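Compte rendu de la réunion du groupe « Corvées et automates »
Jeudi 5 octobre 2023, salle du premier étage, Rilton

Présents : les équipes Kikonance et El Ouafi, la délégation Polterholm (en visioconférence, son coupé pendant le point 1, ce qui a accéléré le point 1).

Point 1. Approbation du compte rendu précédent

Approuvé sans lecture, selon l'usage. La mention « le robot range la cuisine » est corrigée en « le robot se trouve dans la cuisine ».

Point 2. Saisie d'objets en simulation

Kikonance rappelle l'objectif fixé en janvier : prendre un objet courant, le poser ailleurs, ne rien casser entre les deux. On en est au premier verbe. L'approche par le dessous, pince ouverte, a les faveurs de l'équipe. El Ouafi préférerait une approche latérale et le dit pour la troisième réunion de suite. 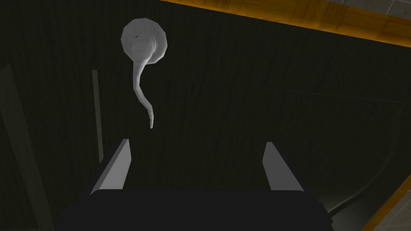
Dernière modification de cette page : 5 jours après la séance

La discussion porte d'abord sur le nom de l'objet. Kikonance tient pour une louche, Polterholm pour un champignon à longue queue. Le secrétaire note que la forme autorise les deux lectures et que le robot, lui, n'a pas été consulté. Il est convenu d'écrire « l'objet pâle » dans les documents communs.

El Ouafi fait observer que la tige est mince et recourbée, que les doigts sont largement écartés et qu'il faudra bien les refermer un jour sur quelque chose. Kikonance répond que l'ouverture de la pince est un choix prudent. Polterholm demande ce que coûte la prudence. Réponse : 40 secondes par tentative, calcul compris. Un participant signale qu'à ce rythme sa vaisselle du dimanche se terminerait le mardi.

Décision : on garde l'approche par le dessous pour la prochaine série, l'approche latérale étant testée en parallèle par ceux qui y croient.

Point 3. Bilan de la série d'essais

1767 tentatives lancées, toutes tâches confondues, dont 668 jugées réussies par le logiciel. El Ouafi demande ce que le logiciel appelle une réussite. Après vérification, l'objet doit se trouver à l'endroit voulu à la fin de l'essai ; la façon dont il y arrive n'entre pas en compte. Polterholm souhaite que les lancers soient exclus. Kikonance accepte, en précisant que le chiffre baissera et qu'il ne faudra pas venir s'en plaindre.

Le tableau par tâche sera joint à la prochaine convocation. Il devait déjà l'être à celle-ci.

Point 4. Passage de la cuisine aux autres pièces

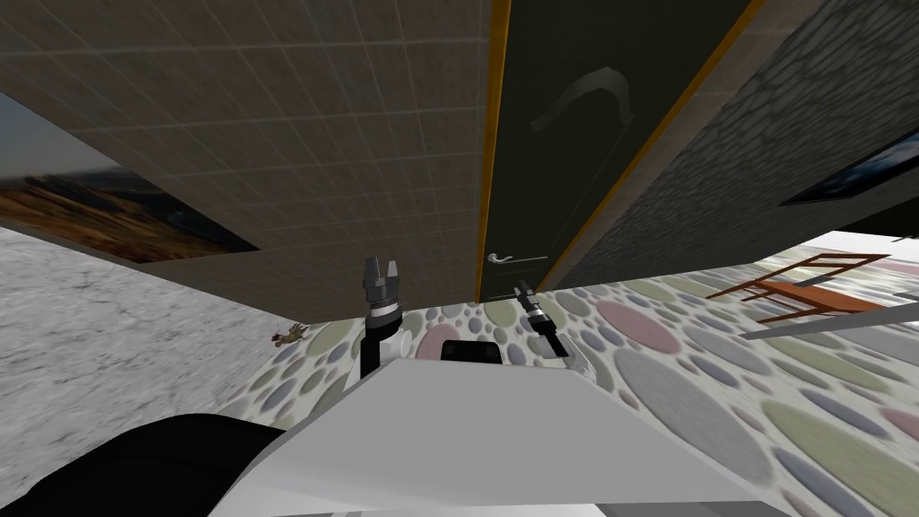 Le ménage d'une pièce entière reste la promesse que tout le monde fait et que l'on repousse chaque trimestre. Polterholm voudrait commencer par les portes, au motif qu'un robot enfermé dans le salon ne range que le salon. El Ouafi plaide pour le sol, plus modeste et plus utile. Le décor actuel donne de la matière aux deux camps : une poignée à levier argentée d'un côté, un petit objet brun posé par terre de l'autre, en forme d'oiseau ou de figurine, près d'un tapis à grosses taches pastel que Kikonance juge « hostile aux algorithmes » et Polterholm hostile tout court. La proposition de changer le tapis est rejetée, les clients ayant chez eux des tapis pires. On commencera donc par le ramassage au sol, la porte venant ensuite si le budget de calcul le permet.

Point 5. Communication

La brochure de Rilton annonce un assistant « prêt pour la maison ». Le groupe demande que l'on remplace « prêt » par un mot à trouver. Propositions reçues : « pressenti », « disposé », « en route ». Aucune ne recueille de majorité.

Point 6. Questions diverses

Les tasses de la salle de réunion sont toujours dans l'évier. Kikonance propose d'en faire un cas d'usage. El Ouafi les a lavées à la main pendant la discussion.

Séance levée à 17 h. La date de la prochaine réunion sera communiquée par courriel.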